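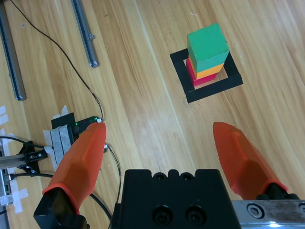
View from a wrist camera above a three-block stack in the taped target square, with both fingers of the gripper open.

The Menance stacking test is a benchtop procedure for comparing robot grippers, wrist cameras and arm controllers on a single repeated task. A gripper builds a tower of three colored blocks inside a square marked on a table with black tape, and the finished tower is scored for position and alignment. The procedure was written by Marion MacRitchie and was first circulated as a short technical note dated 26/04/2018. It is used mainly for parallel-jaw grippers with two fingers.

Setup

The test needs a flat table, an arm with a camera at the wrist, a set of blocks and a roll of tape. The square may be laid at any angle to the table edge. A rotated square is preferred, as it forces the controller to turn the wrist before release and exposes errors in the camera calibration that a square-on target can hide.

No table surface is prescribed. Bare wood is permitted, although a strong grain can produce false edges in simple line detectors. Laboratories that use such detectors usually raise the contrast threshold until only the tape remains. Electronics and cables may stay on the table if they lie outside the square and are fixed down so that they do not move during a series.

The order of the blocks is set before the series and is kept for all grippers under comparison. A common order is red at the bottom, orange in the middle and green on top.

Procedure

A series consists of 400 attempts per gripper. The blocks are returned to their starting places by hand between attempts. The arm picks up the bottom block first, places it inside the square, retreats to a viewing position and takes a still from the wrist camera. It repeats the cycle for the second and third blocks. The fingers must be fully open in the last still, with no contact between either finger and the tower.

An attempt is abandoned if a block falls outside the tape or if the controller reports a stall. Abandoned attempts count as failures and are not repeated. The operator may retighten finger mounts between attempts but may not change the force setting, the approach height or the camera exposure until the series is complete.

Scoring

Each attempt receives between zero and 5 points. Two points are given for a tower of three blocks that stands without support. Two more are given if the bottom block lies wholly within the tape. The final point depends on the offset between neighboring blocks, measured from the last still, and is withheld when either offset exceeds 2 mm.

A tower can therefore stand inside the square and still lose the alignment point. Stepped towers, in which each block is displaced from the one under it, are recorded separately from towers with a single displaced block. Steps that run in the same direction throughout a series often indicate a fixed error in the tool center point. Steps in changing directions are more often linked to play in the finger mounts or to uneven release, in which one finger leaves the block before the other.

Position within the square is logged but not scored. A tower set toward one corner receives the same marks as a centered one.

Grippers and controllers compared

The first published comparison covered two grippers, the Curnix and the Lindqvist, on the same arm. The Curnix had rigid tapered fingers and the Lindqvist had fingers with a compliant inner face. The Curnix lost the alignment point in 185 attempts. Most of the losses fell in the second half of the series, and MacRitchie attributed them to a loosened finger mount. The Lindqvist placed blocks more evenly but was slower to release.

A later comparison, run in June, kept the gripper unchanged and replaced the arm controller with the Kurier. The Kurier controller opens the fingers in two stages, with a pause after contact is lost. The pause reduced the number of stepped towers and lengthened each attempt.

Limitations

The test does not measure grip strength or the handling of soft or irregular objects. Because the offset is taken from one camera at the wrist, displacement along the line of sight is measured less well than displacement across it. Some users add a fixed side camera for this reason, but scores obtained with it are reported apart from the standard results.

See also: parallel-jaw gripper; tool center point; hand-eye calibration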